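How Does a Robot Hold an Egg?

Pick up a pencil. Now pick up a grape. Now pick up a big, fat book.

Did you think about any of that? I bet you didn't! Your hand just knew. It opened wide for the book and made a tiny pinch for the grape, and it squeezed hard for one and hardly at all for the other. You've been practicing since you were a baby (you probably dropped a lot of spoons along the way).

A robot never had a spoon to drop. It has to be given a hand, and somebody has to choose which one. For part of this year, that somebody was me.

What's a gripper?

The hand on the end of a robot arm is called a gripper. Most of them don't look like hands at all. There are lots of kinds, but my friend Yulan Jiang and I tried out 3 of them, all with the same arm.

The first was a suction cup. Have you ever stuck a bath toy to the side of the tub? It's that, with a pump to suck the air out. Suction cups love flat, smooth things like windows and cereal boxes. They hate fuzzy things. We tried ours on a tennis ball and it made a rude noise and gave up.

The second was a soft gripper. It had squishy rubber fingers that curl up when you blow air into them, a bit like those paper party blowers, only backward. Soft fingers are gentle. They're also kind of floppy, so when the arm moved fast, whatever they were holding swung around like a monkey on a branch.

The third was a parallel gripper. "Parallel" means two lines that go side by side and never bump into each other, like train tracks. The fingers on this gripper stay side by side too. They slide together and slide apart. Put your two hands flat, palms facing, and move them together as if you're about to clap very slowly. You're a parallel gripper!

Our egg test

We used 20 eggs. I wanted more, but Yulan said she wasn't going to mop up more than that, and she was the one with the mop.

The rules were simple. The robot had to pick up an egg, lift it, move it over to an egg cup, and put it down. If the egg cracked, that was a fail. If the egg rolled off and hid under something, that was a fail too, and I had to crawl after it.

The suction cup did better than I expected. An egg is smooth, so the cup could stick to it, but only if it landed right on top. A little bit to one side and air sneaked in – pffft – no more grip.

The soft gripper didn't crack a single one. It did put one down next to the egg cup instead of in it, though, and we all know how that ends.

And the parallel gripper? On its very first try it crushed the egg flat. There was yolk on my sleeve! I was ready to say it was the worst of the bunch. Then Yulan asked me how hard I'd told it to squeeze, and I had to admit that I'd forgotten to tell it anything. It was using the same squeeze we'd used for a block of wood.

Squeezing just enough

This is the part I like best. Inside a gripper like ours there's an electric motor that moves the fingers. The more electricity you let it use, the harder it can squeeze. So you can set a limit. You tell it, "Close your fingers, but when you feel this much push coming back, stop."

Too low, and the egg slips out. Too high, and it's breakfast. We started low and turned it up a tiny step at a time, and each time we wrote down what happened. It took us most of an afternoon. When we found the right number, the gripper carried 6 eggs in a row with no cracks, and I did a dance.

We kept the same arm for all the tests so the tests would be fair. If you change the hand and the arm together, how can you tell which one made the difference? It's just like testing paper airplanes. If you change the paper, don't change the thrower.

Changing the hand is pretty quick. There's a piece called an adapter that goes between the wrist of the arm and the gripper. Ours is white and it's held on with little bolts. Then you plug in the cable, which carries the power and the messages, and you make sure there's plenty of slack in it. An arm can twist a long way, and a short cable would get yanked right out.

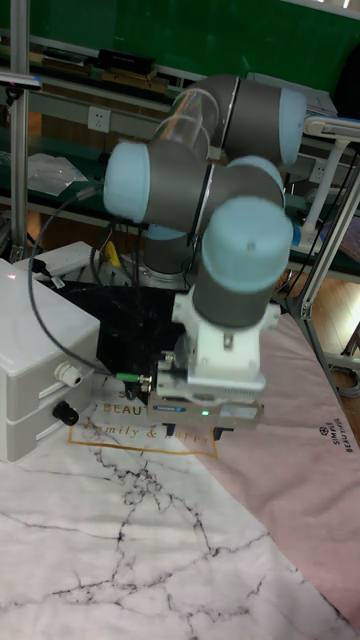
Yuxi Wei wrote to ask why we didn't just build a gripper with five fingers like ours, because surely that would beat all of them. Good question, Yuxi! People do build those. But every finger needs parts to bend it, and every part can break, and the computer has to be told what to do with each one. For picking up an egg and setting it down, two fingers are plenty. For tying your shoes, two would make you pretty grumpy.

Try it yourself

You can do your own gripper test at the kitchen table. You'll need:

A pair of kitchen tongs
Two pencils
A marshmallow
A coin
A cotton ball
A bowl

Put the marshmallow, the coin and the cotton ball on the table. Move each one into the bowl with the tongs. Then do it again with the pencils, one in each hand. Which was easier for the coin? Did you squash the marshmallow?

Write down what you find, even the bad tries – mine were mostly bad tries at the start. And if you want to use an egg, ask a grown-up, and boil it first.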